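Navden Bedroom Tidying Set

README, version 2
Last updated July 10, 2020
Maintained by Rhys Mudgway

What this is

Navden is a collection of short clips and stills of bedrooms being tidied. All of it covers one kind of job: small things are lying on a bed, and they go into an open plastic bin. The set was put together for work on household clutter, mainly sorting, object lists and before/after comparison.

There are 2000 stills and 900 clips. The stills were picked by hand from the clips and from a second batch of footage that is not included in this release. Almost 1000 of the stills have object labels. The rest have only a room code and a bedding code.

Rooms and bedding

Filming took place in two apartments, listed in the index as Omeck and Plunov. Omeck has the larger bedroom and better window light. Plunov is darker in the afternoon, and the lamp was left on for most of the clips made there.

Bed covers were changed between sessions. Patterned covers are in the majority, as they make small items harder to pick out and we wanted plenty of that. Plain covers are coded P, patterned covers are coded Q, and quilts or patchwork with a raised trim or fringe are coded QF. Fringe gets its own code because soft items tend to be confused with it, especially the pale ones.

The bin

Clear bins were used wherever possible. A clear bin shows the bedding through its walls, so the pattern continues behind and inside it. Objects against the plastic can look stretched or doubled. Label the object once, even when the wall shows it twice. 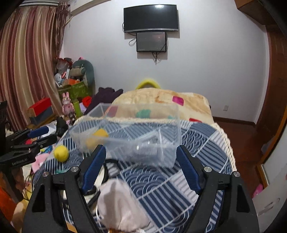 Clear bin over a blue-and-white patchwork cover, code QF. Yellow ball-like object outside the bin, clear crinkled package inside.

Items still on the bed are labeled "out" and items in the bin are labeled "in". Anything resting on the rim is labeled "edge". If an item can be seen only through the wall and you can't tell which side it is on, use "unsure" and leave it. Please don't guess from the next still in the folder – they are not always in order.

Object labels

Labels are short and general. We use "soft item" for cloth things that can't be named with confidence, "package" for anything in a plastic wrapper, and "round item" for balls and ball-like things. Color comes first, then the type, as in "pink soft item". Where a color falls between two names, both are given with a hyphen.

Clear packages were the hardest group to label. Glare on the plastic hides whatever is in them, and two people often disagreed about where the package ended and the bin wall began. Those stills are marked "glare" in the notes column.

Files

Stills are in the folder named stills, grouped by room. Clips are in clips, grouped the same way. The file index.csv has one row per still, with room, bedding code, labels and notes. The Veloso sheet is an older index kept for people who used version 1. Its bedding codes do not match the current ones and should not be mixed with them.

Known problems

A few stills in the Plunov folder have the wrong bedding code, mostly Q where it should be QF. Corrections are being made by hand.

Some near-duplicate stills remain. If you split the set for testing, split by session and keep each session on one side.

Contact

Send corrections to Rhys Mudgway with the file name and the row number from index.csv.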